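Clumach workshop, hand tool and bench check, January
Checked by: Tarek Saab
Area: Bench room 2, ground floor
Start: 8 a.m.

Status codes: OK, FIX (can stay in use until repaired), OUT (remove now). Comments go under the line they belong to. The last check left two items open, and both are carried over at the end of this sheet.

## 1. Benches and floor

- [x] Bench tops clear of loose blades, staples and offcuts. **OK**
- [x] Bench edges free of splinters. **FIX**
 - Rough patch on the front edge of the long bench, by the vise. Sand and oil. Tape over it for now.
- [x] Walkway between benches clear. **OK**
- [x] Floor mats flat, corners not curling. **FIX**
 - Mat by the door has lifted at one corner. Same mat as last time. Glue did not hold, so replace it.
- [x] Lighting over each bench working. **OK**

## 2. Knives and blades

- [x] Utility knives retract fully and lock. **OUT** (one)
 - Slider on the gray Surken knife slips under light pressure. Tagged and taken to the office.
- [x] Spare blades kept in the closed dispenser. **OK**
- [x] Used blades in the sharps tin, tin less than three-quarters full. **OK**
 - Getting close. Empty before the next check.

## 3. Scissors and screwdrivers

Take each tool out and look at it on the bench. Do not check them in the rack, where the handles hide most of the damage.

- [x] Scissor handles: no cracks in the loops, no sharp mold lines, no movement where the plastic meets the metal. **OK**
- [x] Pivot screw seated and not backing out. **OK**
 - Open and close each pair five times. If the screw turns with the blade, mark it FIX.
- [x] Blades close fully, points meet, no nicks. **FIX** (one pair)
 - The large black-handled pair has a nick near the tip. Send for grinding with the next batch.
- [x] Scissors laid down or hung with blades closed. **OK**
- [x] Screwdriver shafts straight, handles not split. **OK**
- [x] Screwdriver tips square, not rounded or chipped. **FIX** (two)
 - Both are small flat blades. They have been used for opening paint cans. Regrind or replace.

The red-handled scissors and the screwdriver with the see-through red handle are both kept in service. Put them back in the rack after use.
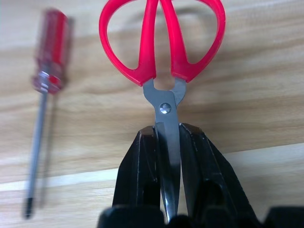

## 4. Storage

- [x] Tool rack fixed firmly to the wall. **OK**
 - Rated for 43 pounds on the maker's label. Present load is well under.
- [x] Every hook labeled. **FIX**
 - Labels missing on the bottom row. The Rilelance label tape does not stick to the painted board. Try the cloth type.
- [x] Heavy tools on the lower shelf. **OK**
- [x] Drawers close fully and do not roll open. **OK**
- [x] Tool register matches what is on the rack and in the drawers. **OK**
 - Register stands at 176 items. It drops by one if the Surken knife is written off.

## 5. First aid and emergency

- [x] First aid kit in place, seal unbroken. **OK**
- [x] Eyewash bottle in date. **OK**
- [x] Fire extinguisher gauge in the green, pin in place. **OK**
- [x] Emergency contact sheet readable and current. **FIX**
 - The old phone extension for the office is still on it. Print a new one.

## Carried over from last check

1. Door mat. Still open, see section 1.
2. Cut-resistant gloves, size medium. Ordered from Căpraru, not yet delivered. Keep the old pairs until they arrive, except the one with the hole in the thumb, now thrown out.

## Notes for the next check

The left drawer of the short bench was locked during the first part of this check and was done last, after the key was found in the office. Leave it unlocked on check mornings.

Anyone who finds a damaged tool between checks should tag it and bring it to the office. Tags are in the top drawer. Please write the fault on the tag. Two came in blank this time and I had to go over both tools to find out what was wrong.

Signed: T. Saab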